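Research > Material Culture > Working Papers > Section 3

Print this page | E-mail this page

3. Small ornaments in deceased estates

3.1 Sources and method

The Wemberg probate register for the inner district holds 3803 inventories. Most were drawn up by a court-appointed valuer who walked through the dwelling and wrote down what was there, with a price beside it. Hubmann and Grabner transcribed the register between them, and Gallegos checked the transcriptions against the originals at Folness.

We kept every entry that named a bracelet, necklace, ring, watch or string of beads. Spelling was left as found. Where the valuer grouped several objects under one price, the group was treated as a single entry, as any other practice would have meant guessing at the division.

3.2 What valuers left out

Beads are a problem. A gold ring was weighed and its colour noted, but beads were seldom given more than a word or two. Of the valuers active in the district, only four ever recorded what beads were made of, and one of those, whose hand Ortner has identified in nine inventories, appears to have used "stone" for anything hard and cold. Low-priced ornaments were often passed over altogether, or put in with buttons and thread under "sundries". Humphreys (personal communication) has found the same habit in the Vass parish lists.

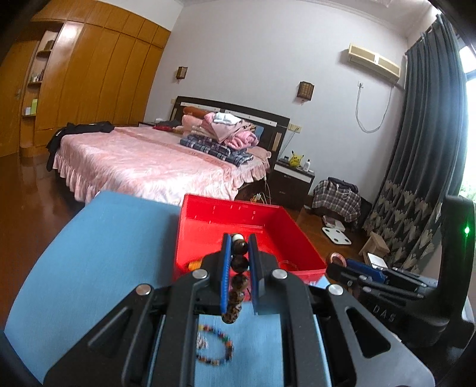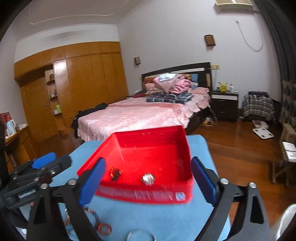

Figure 3. (a) Bracelet of round beads in white, nearly black and mottled brown. (b) Red plastic tray holding a small orange and black item, beaded or braided, and a round silver object.

The gap matters for any estimate of what ordinary households owned. If we count only named objects, servants and labourers seem to have had almost no jewellery before the reform of the valuers' fees. After the reform, when payment was made by the entry, bead strings turn up in kitchens, sewing boxes and coat pockets. We do not believe that people's habits changed so quickly. The valuers had a reason to write more down, and they did.

Rirkeck is the exception. Its valuers were paid by the entry from the start, and their lists show cheap ornaments at a steady level throughout. We therefore use Rirkeck as the baseline in Section 4.

3.3 Wording

This site uses cookies to remember your reading preferences. Accept | Manage settings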